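Lodex Low-Background Sample Counter

Bench gamma counter for rock, water and shielding samples

Every counter on the market is called "ultra-quiet." We sell three of them and would take the word with a pinch of salt. Quiet compared with what, and measured where? A detector that looks superb under a mile of rock may be nothing special in a basement on campus.

The Lodex is the one we stock for groups screening parts before they go below ground. It has an Isaksson lead shield with a copper liner, and a sample well that takes jars up to 7 inches tall.

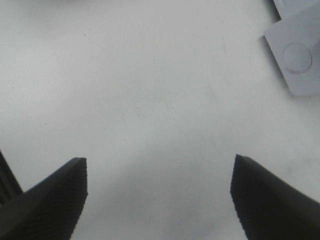
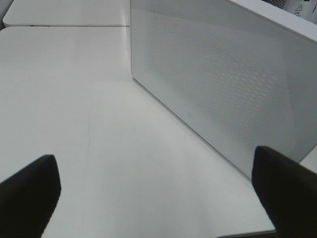
What the brochure says, and what we'd ask

Ellgate, the distributor, quotes a background of 26 counts an hour. Ask for the energy range that goes with that number. Ours came without one, and it took until April to get it.

The "no upkeep" claim doesn't hold up either. The cooler needs service every 12 months, and radon creeps in if the nitrogen purge runs low. Budget for both.

The software is fine — it saves plain text files, and we wish more did.

Before you order

The shield weighs 1,231 pounds. Check your floor, then check your elevator. If you're going down a mine shaft, ask the operator for the cage limits in writing. The shield comes apart into rings, but putting it back together is a full day's work.

The Sarnley radon cover is sold separately. We've seen no data that convinces us it helps in a well-aired room.

Questions about sample size or loan units go to Caoimhe Geraghty on the sales desk.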